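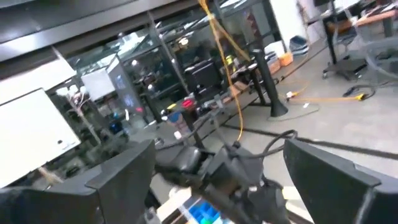 Temps de lecture : 8 min

Gindero – relevé du mobilier et du petit matériel de l'atelier

LISEZ-MOI, version 2

Contenu du dépôt

Gindero est le relevé écrit de ce qui se trouve dans l'atelier de Drernthorpe : mobilier, contenants, petites pièces, câbles, affaires laissées sur les tables. Chaque ligne décrit un objet ou un lot d'objets, l'endroit où il se trouvait au passage et l'endroit où il est censé être rangé. Le relevé a été commencé en mars par Lenuța Sârbu et Cosmin Chiriac. Octavian Pop a repris la saisie pour la version 2.

La version brute compte 2 952 lignes. Après retrait des doublons, il en reste 2 860. Les deux fichiers sont fournis, pour que l'on puisse vérifier ce qui a été retiré.

Fichiers

releve_brut.csv : la saisie d'origine, fautes de frappe comprises
releve_net.csv : la version à utiliser
zones.txt : la liste des zones et leurs limites
vocabulaire.txt : les noms d'objets retenus, avec les variantes
retraits.csv : les lignes supprimées et le motif
LISEZMOI.txt : ce document

Les fichiers sont en UTF-8, séparateur point-virgule. Les tableurs réglés en français les ouvrent directement. Les autres demandent d'indiquer le séparateur à l'import.

Zones

L'atelier est découpé en 8 zones. Elles suivent le mobilier et ne correspondent pas toujours aux marques du plan affiché à l'entrée. Les plus chargées sont les suivantes.

Zone vitrée. La grande enceinte à parois transparentes et montants noirs. On y rattache ce qui est posé dedans et ce qui est posé juste derrière, car à travers les panneaux il est souvent difficile de dire de quel côté se trouve un objet. L'unité centrale argent et blanc et le fauteuil de bureau noir à haut dossier sont saisis dans cette zone. En cas de doute sur la profondeur, la colonne certitude porte la valeur « faible ».

Table sombre. Le plan de travail devant la vitre. C'est la zone qui change le plus d'un passage à l'autre : petits objets de couleur, boîtes, pièces en attente. Quand un objet n'a pas pu être identifié, il est saisi par sa couleur (« objet rouge », « petit objet jaune ») et on s'en tient là. La plante à branches fines et touffes blanches, près du verre, est saisie en décoration.

Table claire. Le plateau en bois clair, du côté droit de l'enceinte. Les pieds de table sont saisis avec le meuble quand le lien est certain, sinon à part.

Mur blanc. Le grand tableau blanc et le panneau blanc au-dessus. On ne relève pas ce qui est écrit au tableau. Les feutres et les aimants, quand il y en a, comptent comme petit matériel.

Casiers. Les contenants à compartiments, par exemple le bac bleu à cases carrées. Un bac donne une ligne pour le contenant et une ligne par case remplie, à condition que la case ait été ouverte ou bien visible. Une case dont le contenu n'est pas clair reste « non relevée » – elle n'est pas notée vide.

Les autres zones sont définies dans zones.txt.

Colonnes

id : numéro de ligne, sans signification particulière
zone : nom court, voir zones.txt
objet : nom tiré de vocabulaire.txt
couleur : couleur dominante, une seule valeur
contenant : id du bac ou de la boîte, si l'objet est dedans
place_prevue : zone de rangement, ou « aucune »
certitude : forte, moyenne, faible
passage : matin ou soir
remarque : texte libre

La colonne couleur a posé plus de questions que prévu. Gris foncé et noir ont été confondus par les premiers releveurs, surtout sur les cadres et les pieds de meuble. Bujar Kovačević a repris ces lignes une par une, mais il reste des écarts dans le fichier brut. Bleu vif et bleu sont regroupés sous « bleu ».

Méthode de relevé

Deux personnes font le tour de l'atelier dans le même ordre, l'une le matin avant 9 h, l'autre le soir après 18 h. Elles ne déplacent rien pendant le passage. La saisie se fait sur feuille, puis au propre le lendemain. Lorsque les deux relevés d'une même zone donnent des noms différents au même objet, c'est le terme le plus général qui est gardé : « boîte » l'emporte sur « coffret », « câble » sur « rallonge ».

Les câbles suspendus sont rattachés à la zone au-dessus de laquelle ils pendent. Ce choix est discutable pour ceux qui traversent la pièce, mais il évitait d'ouvrir une zone « plafond » presque vide. La longueur n'est pas relevée, la couleur oui.

Les affaires personnelles (manteaux, sacs, tasses) ne figurent pas dans le relevé net. Elles ont été retirées par Silviu Pîrvu à la demande des occupants. Le motif dans retraits.csv est « perso ».

Vocabulaire

Les noms d'objets viennent de la liste Pană, utilisée pour l'étiquetage des étagères, complétée au fil des passages. « Bac » désigne un contenant ouvert à compartiments ou non, « boîte » un contenant qui se ferme. Les petites boîtes sont saisies comme boîtes même quand le couvercle manque. Le mot « outil » est évité chaque fois qu'un nom plus précis existe.

Limites connues

Les reflets sur les panneaux vitrés ont provoqué des erreurs : un même objet saisi deux fois, une fois dans l'enceinte et une fois sur la table. Une bonne part des lignes retirées vient de là.

Les zones ne sont pas relevées avec le même soin. La table sombre et les casiers l'ont été à chaque passage, le mur blanc beaucoup moins.

place_prevue reflète le plan de rangement de mars. Il a été modifié depuis et la colonne n'a pas été mise à jour.

Le relevé ne dit rien de l'état des objets, ni de leur valeur, ni de leur propriétaire. Il ne remplace pas l'inventaire comptable tenu par Windden, et les identifiants des deux fichiers ne correspondent pas.

Usages

Le fichier a servi à refaire les étiquettes des casiers et à décider quels bacs rapprocher de la table sombre. Il peut servir à comparer des plans de rangement ou à s'exercer au nettoyage de données en français, le fichier brut s'y prête bien.

Corrections

Indiquer l'id de la ligne, la valeur actuelle et la valeur proposée. Les corrections de couleur et de nom sont traitées par Octavian Pop, celles qui touchent aux zones par Lenuța Sârbu. Une ligne corrigée garde son id. Les lignes ajoutées prennent un numéro à la suite, même si elles concernent un objet ancien.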